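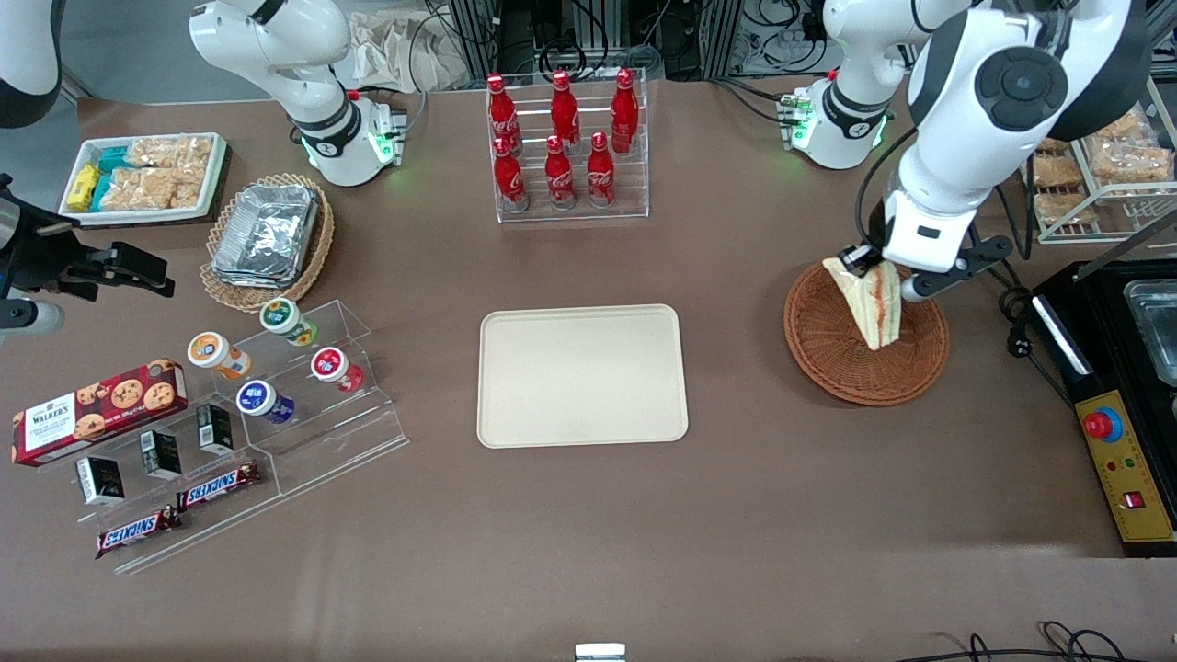 Minutes of the monthly club meeting, October

Held in the upstairs room at the Bagheri cafe. The meeting opened at 7.30 pm with the club secretary in the chair. There were 19 members present. Apologies had been received from the website editor and the youth rides leader.

1. Minutes of the last meeting

The minutes of the September meeting were read and agreed, with one correction. Under item 5, the meeting point for the winter Sunday rides should have read "the library steps" and not "the station steps". The website has already been put right.

2. Matters arising

Track pump. The replacement pump for the clubroom has been bought and is in the tall cupboard. The old one is to be kept for spares until the spring.

Insurance certificates. Two members who lead rides had not received their certificates. Both have now had them by post. Any other ride leader who has not should speak to the membership secretary.

Lost property. One overshoe (left, black, large), a pair of arm warmers and a front light with no bracket are still unclaimed. They will go to the charity shop if they are still here at the next meeting.

3. Hill climb

The hill climb at Liltamau Bank went ahead in dry weather with a headwind over the top half. The event organiser thanked the marshals and the two timekeepers, and said that the start sheet had run to time until the last few riders, when a horsebox needed to get through. Everyone affected was given the choice of a second run and one rider took it.

A resident at the bottom of the hill had written to the club about cars left on the verge. The organiser has been to see her and apologised. For next year, riders and spectators will be asked to park at the village hall and ride up. The hall has said this is fine as long as it is not the same weekend as the produce show. The organiser will check the dates before applying to the district.

A member asked whether the junior riders could start first next year so that they were not waiting about in the cold. The organiser said this could be done easily. Agreed.

Results are on the website. One time was entered wrongly and has been corrected. The trophy still has to be engraved.

Action: event organiser to confirm the hall and the date. Race secretary to get the trophy engraved.

4. Film and supper evening

This took up most of the meeting.

The proposal is to show a cycling film in the main hall of the Dralunano arts centre on a Saturday in November, with a supper beforehand and a raffle in the interval. The money raised would go towards the junior bike library.

The arts centre has offered the main hall and the small kitchen from 5 pm until 10.30 pm. The hall seats up to 200. The social secretary had been to look at it and said that the screen and sound were good but that the heating takes a long while to come up, and somebody should ask for it to be put on in the afternoon. There is step-free access from the car park side. The front entrance has steps.

Licence. The arts centre holds a licence for film showings, but it does not cover every title. The social secretary has a list of three films the members liked and will find out which of them can be shown. The one about the women's team on the cobbles had most support in the room. One member said he had found it slow. Another thought that any film over two hours would be too long with a supper first and a raffle in the middle, and there was general agreement with that.

Bikes. A good number of people are expected to ride there. The railings outside belong to the council and will hold only a few. It was suggested that the side yard be used as a bike park, with two members on the gate in turns. The arts centre has no objection if the fire door is kept clear. Members of the bike park team will get in free. Tickets with matching numbers will be used, one for the handlebar and one for the owner, as at the summer fair.

Food. There was a long discussion. The choice was between a hot meal brought in from outside and a bring-and-share table. A hot meal would mean charging more for tickets and knowing numbers a week ahead. In the end it was agreed to keep to soup, bread and a bring-and-share table, with the club buying the soup ingredients. Anyone bringing a dish is to put a label on it saying what is in it, with nuts and dairy marked clearly. There was some confusion about this at the last social.

Tickets. Price agreed at the same as the last social evening, with under-16s half price. Tickets to be sold through the website and over the counter at Flatik Cycles, who have agreed to keep a cash tin for us. Members asked for some to be held back for people turning up on the night. The social secretary will decide how many once sales are under way.

Raffle. Flatik Cycles have offered a full service as first prize. Other prizes so far are a pair of mudguards, a box of inner tubes in mixed sizes, and a voucher from the Bagheri cafe. More prizes are wanted, and they need not be anything to do with cycling.

Stall. The juniors would like a table in the foyer to show what the bike library does. Agreed. They will bring one of the small bikes and the sign-up sheets.

Proposed and seconded that the evening go ahead, subject to the film licence. Carried with no votes against.

Action: social secretary to settle the film and the licence and confirm the booking. Website editor to put tickets up once this is done. All members to ask about for prizes.

5. Junior bike library

The bike library now has enough of the smaller bikes but is short of the next size up. Children are growing out of the first size and having to wait. The library organiser asked members to look in their sheds.

Several of the donated bikes need new brake cables and one needs a back wheel. A workshop evening will be held in the clubroom to get through them. Members who can true a wheel are asked to come along, and also people who cannot but are happy to clean chains.

The question of deposits came up again. Some felt that a small deposit would help bikes come back on time. Others said it would put families off, and that only one bike had failed to come back since the library started. It was left as it is, with no deposit, to be looked at again in the spring.

Action: library organiser to fix a date for the workshop evening and send it round.

6. Winter rides

The Sunday rides move to the later start of 9.30 am when the clocks go back. There will be two groups, steady and social. The steady group will not wait at the tops of hills but will wait at junctions. The social group will wait at both and will always have a cafe stop.

Mudguards. It was agreed, as last year, that mudguards are expected on both groups until the end of March. A member asked if the short clip-on kind counted. The feeling of the meeting was that they are better than nothing, but that riders using them should stay towards the back.

Lights. Leaders are asked to remind riders to bring lights even for a morning ride. The lane by the reservoir is very dark under the trees — two drivers have said so to members on separate occasions.

Ice. The leader decides on the morning and puts a message on the group page by 8 am. If there is no message, the ride is on.

A new route out towards the old airfield has been ridden by the rides secretary. The surface is good apart from a broken stretch after the second cattle grid. It will be tried with the social group first.

Action: rides secretary to publish the list up to Christmas.

7. Club kit

The order window for winter kit closes at the end of the month. So far there are orders for long-sleeved jerseys and gilets but hardly any for tights, and the supplier has a minimum for each item. If the minimum is not reached the tights will be dropped and anyone who has paid will get their money back.

There were two complaints about sizing. Sample sizes in small, medium and large can be tried on at the clubroom on any club night. People between sizes are advised to go up.

Action: kit officer to send a last reminder.

8. Money

The bank balance was reported and a sheet handed round. Hill climb entry fees covered the costs with a little over. The clubroom rent has been paid to the end of the year. One invoice from the first aid cover is still to come in.

It was agreed to pay for the soup ingredients and the raffle tickets out of the social fund.

9. Any other business

The cycle path by the canal is closed between the two footbridges for repairs to the bank. The signed diversion goes along the main road. A better way is through the allotments, where riders must dismount.

A member has a set of rollers to lend over the winter. See the notice in the clubroom.

The kettle in the clubroom is tripping the fuse and should not be used until it has been replaced.

10. Next meeting

Same place, 7.30 pm, in the second week of November. Items for the agenda to the secretary a week before, please.

The meeting closed at 9.10 pm.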